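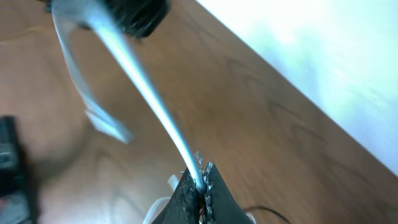 I have owned 600 shares of Plinska since before the merger with Tusley, and last week the packet came in the mail asking me to vote on undoing it. It is 364 pages long. I read most of it over three evenings and skipped the tax opinion.

The plan is to put the smelters and the rolling mill into one company, which keeps the Plinska name, and the packaging lines into another, to be called Skilton. Holders get one Skilton share for every four Plinska shares they own on the record date in November. Fractions are paid in cash.

My first question was where the debt goes. The answer is on page 212, in a table that took me a while to find. Skilton takes most of the long bonds and Plinska keeps the bank line and the pension plan. Fikri Nair, who used to do credit work and now mostly fishes, read the same table and thinks Skilton can carry it as long as can and foil prices hold. He is less sure about the pension plan. So am I.
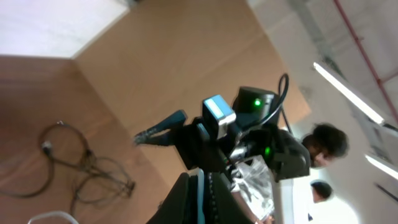

Green lights on black housings, wood floor behind.

The second question was people. The filing says 1141 jobs move to Skilton, and 35 at the head office are "under review." I worked in an office that was under review once. It took nine months, and the good ones left in the first two.

Noura Matar asked in the comments on my last post whether I would sell one half and keep the other. I don't know yet. When Rungrueang split off its castings business I sold the small piece in the first week, along with everybody else, and it doubled over the next two years. I also know people who held on to a spinoff like that until there was nothing left of it.

I am voting yes. The two businesses never had much to do with each other, and the packaging side has been starved for capital every time metal prices fell. I would have liked to see the pension settled first.

The proxy card has to be back before the end of October 2003. If you hold through a broker, check that they sent you the supplement too. Mine didn't, and I had to call twice.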